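Operations Diary, Rultard Test Hall
Entry for November 1, 2021
Kept by Waldemar Krawczyk, Duty Engineer

Cell 2 was withdrawn from service this morning following an unplanned stop of the arm during the connector routine. The stop was a protective one. The arm halted above the fixture with the gripper closed and the controller reported a loss of the force signal at the wrist. No person was inside the guarded area and no injury occurred. The incident has been entered in the fault register and the shift lead at Grinditz has been informed by telephone.

Sequence of events

The routine under way was the endurance run ordered in July by the Loltolport office, in which the arm approaches the panel, takes hold of a plug, withdraws it and seats it again. The run is set at 600 cycles. The arm had completed 300 without a recorded error when the force reading dropped to zero during an approach. The controller is designed to treat a zero reading in motion as a fault, and it did so.

It must be recorded, however, that the stop came later than the specification permits. The limit is 100 milliseconds between loss of signal and standstill. The log gives a longer interval, and the arm continued toward the panel for a short distance in that time. Had the gripper been nearer, it would have struck the fixture at working speed. I regard the late stop as the more serious of the two matters, and I have asked that it be investigated separately from the lost signal.

Mr. Evaristo Sorrentino, who was at the operator station, pressed the emergency stop after the arm had come to rest. This was correct. He then locked the supply and hung his tag on the isolator before opening the gate. I countersigned the tag on arrival.

First findings

The wrist sensor was disconnected and measured on the bench. It gave a steady signal in every position. The cable between the wrist and the controller was measured next, and here the signal was lost each time the cable was turned at the third joint. The outer jacket is sound to the eye. The break is therefore assumed to be in a conductor at the point where the cable is bent most often. The cable was supplied by our store at Bañez and a replacement has been requested from the same place.

The late stop has not been explained. Mr. Sorrentino noted that a filter on the force signal was lengthened in July, when the cell was producing false stops. The change is in the parameter file, but no risk review is attached to it. I was on duty in that period and did not ask for one. The file has been copied and the original left untouched until the review has been held.

Condition of the fixture

The fixture was inspected with the arm still isolated, using the wrist camera on its separate supply. The braided cable crosses the perforated panel, rises beside the clamp and passes over the top of it to the blue collar at the block. It was left as found. The thinner white wire with the red band passes in front of the beige cable below, and I have asked that the two be routed separately before the run is resumed. 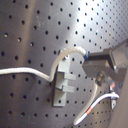
Measures ordered

Cell 2 remains locked. The key is held by me and is not to be issued without a signed permit.

The filter setting is to be returned to its earlier value, and the stopping time measured at low speed and then at working speed. Results above the limit mean that the cell stays closed, whatever the state of the endurance run.

The other cells using the same parameter file are restricted to reduced speed as of this afternoon. Mr. Sorrentino has posted the notice at each station.

The Loltolport office has asked whether the completed cycles may be counted. I have replied that the decision will be made after the stopping time has been measured. The lock and tags were checked again at the close of the shift and found in place.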